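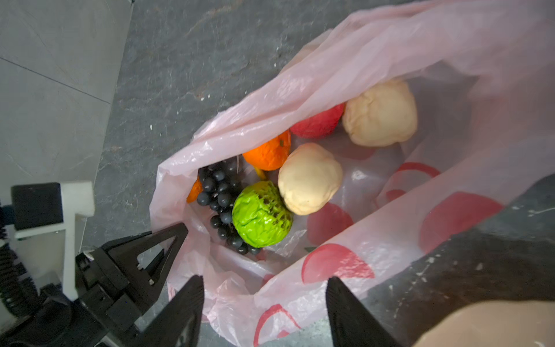

Wrist camera view, bag-packing cell, with the wrist gripper open at the bag.

Groltix bag handling, progress report for June
Prepared for the Naylor fund by the Bakcombe workshop

Summary: we are behind, we know why, and the bag is winning.

The plan for this period was 2,000 packing runs on the two-arm cell with artificial fruit. We stopped well short of that after a fault which, to its credit, was at least repeatable. The fingers would close on the rim of the bag, report a good grip and lift. In 67 runs one arm had hold of plastic and the other had hold of nothing, and the software was equally pleased with both.

The cause was a threshold. Thin, crinkled plastic folds over itself, and a fold between the fingers gives nearly the same reading as an empty grip. Flevo, our control software, had been set up on cardboard boxes and saw no reason to be fussy. We have now given it one.

The safety matter is separate and less amusing. On 5 of those runs the arm that had missed carried on along its path and came into the other arm's space. The force limit stopped it each time. No one was inside the guard and nothing was bent, but relying on the last line of defence is a poor habit. The cell was shut down for 28 hours while we added a check: if either grip is in doubt, both arms hold still and wait for a person.

They now wait a good deal. The new check is cautious to the point of rudeness and throws out grips that look perfectly sound to us. We would sooner have it this way round while we tune it.

Spending is within budget, mostly thanks to the shutdown. We ask to move the remaining runs into the next period and to keep the soft plastic bags in the test set. Swapping to stiffer ones would improve our figures overnight, and we would like that noted as a temptation resisted.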